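课程项目报告：用手持夹爪教机器人折叠带填充的衣物

作者：Ingvar Juhl、袁诗泳（Sze-wing Yuen）
指导：孟德明老师（Deming Meng）
提交日期：2018年8月8日

一、题目的来源

我们小组最初的题目是让机器人叠毛巾。毛巾是平的，四个角容易找到，所以很多同学选它。孟老师看了我们的开题以后问：如果衣服里面有填充物，你们的方法还可以用吗？我们当时回答不出来，于是把题目改成了带填充的衣物，比如冬天的外套。这类衣物有厚度，面料常常比较滑，绗缝线把它分成一条一条鼓起来的部分。夹爪夹在鼓起来的地方和夹在缝线上，结果很不一样。

本报告记录我们如何用两种方式给机器人做示范，比较它们的优点和缺点，也写下我们做得不够好的地方。

二、两种示范方式

第一种方式是遥控。操作的人坐在机械臂旁边，用手柄控制末端的位置和夹爪的开合。我们使用实验室已有的 Tivell 遥控程序，只修改了手柄的灵敏度。这种方式得到的数据直接就是机械臂自己的关节数据，不需要换算，这一点非常方便。但是操作的人感觉不到布料的力，只能靠眼睛看。袁诗泳练习了比较长的时间才可以稳定地夹住衣服的边，我到最后也没有她熟练。

第二种方式是手持。人直接拿着一个和机械臂末端形状相同的夹爪去做动作，夹爪上面装有鱼眼镜头的相机，记录手指前面的画面。夹爪的结构参考了 Drilleck 的连杆式设计，两个手指由连杆带动，向中间合拢，内侧贴有带棱的软垫。做示范的时候不需要机械臂在场，因此可以把夹爪带到普通的房间里，在床上、沙发上和桌子旁边都能采集。缺点是相机的轨迹要在事后计算，如果画面里纹理太少，或者手移动得太快，这一段轨迹就不能用。

三、任务的定义

开始的时候我们把任务写成“把衣服叠好”，后来发现这个说法对示范的人没有帮助，每个人心里的“叠好”都不相同。经过和 Yvette Melnyk 同学讨论（她负责标注），我们把任务改成下面的步骤：

夹住指定的部位；
提起，直到这个部位离开支撑面；
移动到衣身的上方；
放下并松开夹爪；
夹爪退回，不碰到已经放好的部分。

每一段示范只做一个部位，不连续做整件衣服。这样标注比较简单，失败的时候也只丢掉很短的一段。每个部位最多采集100段，超过以后我们就换另一件衣服，以免模型只记住一种颜色和一种缝线的走向。

四、采集时的规定

我们写了一页规定，贴在采集用的箱子盖上。第一版很长，没有人愿意读完。Retno Wattimena 帮我们删改，留下来的内容如下。

开始前把夹爪完全张开，保持两秒，然后再动。这两秒以后用来对齐时间。
夹的时候要让衣物进入两个软垫之间，不要只用指尖去夹。
另一只手可以扶着衣物，但是不要遮住两个软垫中间的区域。
松开夹爪以后慢慢离开，滑的面料容易跟着手指一起走。
如果动作做错了，不要中途改正，把这一段做完，然后在记录表上写“错”。

关于最后一条，我们内部有过不同的意见。袁诗泳认为改正的动作也有价值，机器人可以从中学到怎样恢复。我同意她的道理，可是我们的时间有限，标注改正动作需要另外的一套标签，所以这次没有做。

五、观察到的问题

第一个问题是夹的深度。用手拿着夹爪的时候，人会不自觉地把衣物推到手指的根部，因为这样感觉比较牢。机械臂重复这个动作时，衣物顶住连杆，松开以后不能顺利掉下来。我们后来请示范的人夹得浅一些，这个情况有改善，但是没有完全消失。

第二个问题是填充物的回弹。袖子折过去以后会慢慢抬起来一点，如果夹爪马上离开，折的位置就变了。人做示范时常常会用夹爪轻轻压一下再走，这个动作很短，在轨迹里几乎看不出来，模型也没有学会。孟老师建议在手指上加一个力的传感器，我们认为这是对的方向。

第三个问题是背景。在家庭环境里，床品和窗帘常常有很多花纹。对于计算轨迹来说花纹是好事，特征点多。对于识别衣物的边缘来说却比较麻烦，特别是深色面料，暗的地方缝线和褶皱很难分开。我们试过把画面调亮，暗部的细节多了一些，可是浅色的部分就过曝了。

第四个问题和遥控有关。用手柄的时候，人习惯先移动、再停下来、再合拢夹爪，动作是一段一段的。手持的示范则是边移动边合拢，速度也快得多。把这两种数据放在一起训练，机械臂在夹住之前会犹豫，有时候停在衣服上方不动。最后我们分开训练，再分别比较。

六、结果和评价

我们没有足够的试验次数来给出可靠的成功率，所以这里只写定性的结果。手持数据训练的模型在没有见过的衣服上表现比较好，动作也比较自然。遥控数据训练的模型位置更准，但是衣服换了一种摆法以后，它经常夹空。对于帽子和袖子这样立起来的部位，两个模型都不如在平放的部位上稳定。

在工作量方面，手持方式对示范的人更轻松。我们请五位同学各试了两种方式，他们都更愿意用手持夹爪，只是有人觉得它拿久了手腕会酸。数据处理的工作量则相反，手持数据的清理占去了我们项目后半部分的大部分时间，这一点在计划里估计得太少。

七、以后的工作

如果有机会继续，我们想先改软垫。现在的软垫对滑的面料摩擦力还不够，Ustach 的硅胶软垫也许更合适，我们已经写信去要样品，还没有收到回复。其次是把改正动作的标签补上，再请不同身高的人来做示范，因为相机看衣物的角度和人的身高有关系。黄氏（Huang）奖学金的小额项目在十二月接受申请，孟老师同意做我们的推荐人，我们打算用这份报告作为申请材料的基础，文字部分到时候还要请人再检查一遍。

附：手持采集画面
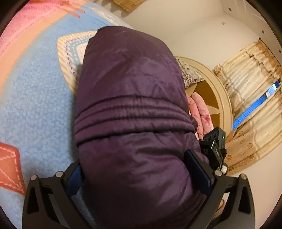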